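Kabelsalat, Krümel und der Boden unterm Tisch

Ich gebe es ja zu: Beim Putzen höre ich gern da auf, wo der Tisch aufhört. Oben wird gewischt, bis alles glänzt, und darunter liegt eine Mehrfachsteckdose mit so viel Staub drumherum, dass man fast Mitleid bekommt. Seit wir in der Küchenecke die langen weißen Tische stehen haben (einer nur für die Mikrowelle, herrlich!), ist das eher schlimmer geworden. Mehr Tisch, mehr Kabel, mehr Ecken.

Letzten Dezember kam Nobuhle zum Kaffee, ließ ihren Löffel fallen, kroch hinterher und kam mit einer Wollmaus am Ärmel wieder hoch. Das war mir dann doch peinlich. Inzwischen habe ich eine Reihenfolge, die für mich ganz gut klappt.

Zuerst kommt alles Elektrische dran. Stecker raus, Leiste vom Boden aufheben und trocken abstauben. Bitte niemals mit einem nassen Lappen an die Steckdosen, auch nicht "nur schnell mal"! In die Ritzen komme ich mit einem weichen Pinsel aus dem Malkasten. Die Kabel ziehe ich einmal durch ein trockenes Mikrofasertuch, da kommt erstaunlich viel runter, vor allem bei den weißen.

Danach wird getrocknet gearbeitet, also Staubwedel oder ein trockener, fluffiger Schwamm, und zwar immer von der Wand weg in Richtung Zimmermitte. Auf Holzdielen finde ich das viel besser als gleich mit Wasser loszulegen, sonst schiebt man den Dreck bloß in die Fugen und hat dort graue Striche.
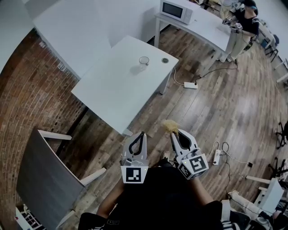

Gewischt wird erst ganz am Schluss und nur nebelfeucht. Ich wringe das Tuch aus, bis wirklich nichts mehr tropft, und wische längs zur Maserung. Die Leisten dürfen erst wieder runter, wenn der Boden durchgetrocknet ist. Da bin ich streng, auch wenn Sølve schon mit der Milch vor der Mikrowelle steht.

Noch was zu den Kabeln: Was zu lang ist, lege ich in lockere Schlaufen und mache ein Klettband drum. Nicht stramm wickeln, das mögen sie nicht. An einem Tisch habe ich die Leiste inzwischen mit zwei Haken unter die Platte gehängt, und seitdem fahre ich da mit dem Besen einfach durch. Beim anderen fehlt das noch, steht auf der Liste ...

Ach ja, und die Mikrowelle bekommt bei mir eine Leiste nur mit Wärmegeräten nie zu sehen. Mein Modell zieht mit 800 Watt Leistung im Garraum deutlich mehr aus der Dose, und der Wasserkocher kommt sonst noch dazu. Die hat ihre eigene Wandsteckdose und fertig.

Für Gläserränder auf der weißen Tischplatte nehme ich übrigens einen Spritzer Spüli in lauwarmem Wasser, kurz einwirken lassen und abwischen. Quyên schwört auf Natron, mir bleibt davon immer ein Schleier. Wer einen Trick gegen den Schleier kennt, bitte unbedingt in die Kommentare!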